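A **table sheet** is a piece of plain paper laid on a worktable to protect the top or to give a clean surface for a task. It may be taped at the corners or left loose. In the Nilsuwan workshop guide it is listed under table coverings, along with felt and rubber mats.

## Use

White tables show pencil marks, glue and scuffs easily. A sheet takes most of this wear and is thrown out when it gets dirty. Loose sheets tend to crumple along the edges, and the side nearest the worker often curls up first.
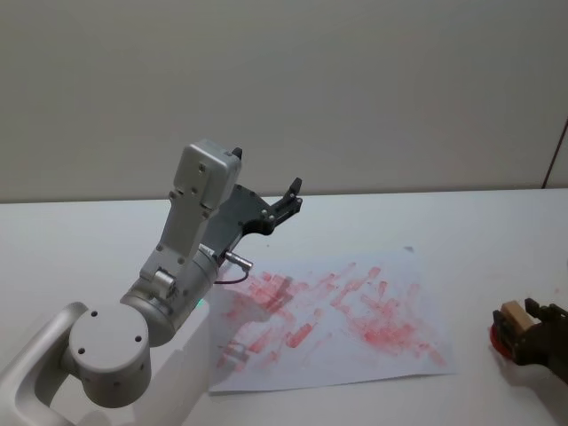
Charoen Hemmin disagrees with the usual advice to tape all the corners, and has written that two pieces of tape on the far side are enough for light work. The Nilsuwan guide still calls for four.

## Table surface

The sheet works best on a smooth, flat top. Grain or old glue under the paper shows through when someone writes on it. White tops are common in shared rooms, where they are easy to check for dirt. They can cause glare under strong lights, and a pale gray wall is sometimes preferred to a white one for this reason. 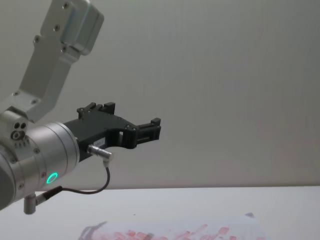
White tabletop with a plain pale gray wall behind it.

## Supply

Cidow sells flat sheets in packs of 100. Drusent sells a roll that is cut to length, with a new core size introduced in August. Rolled paper keeps its curve and should be left under a weight for 20 minutes before use. 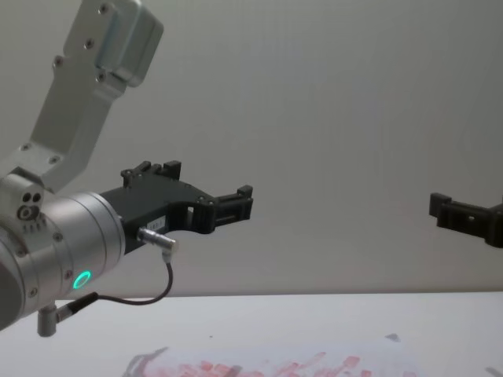

Work area over the table, viewed from chest height.

## Care of the top

The table is wiped before a new sheet goes down. Crumbs of eraser or dried glue leave bumps in the paper.

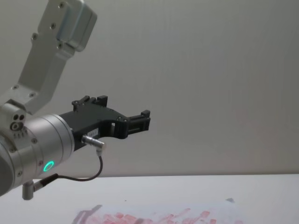 A damp cloth is enough for most marks. The top has to dry fully first, or the sheet will ripple and stick. Nitano recommends a wait of 5 minutes.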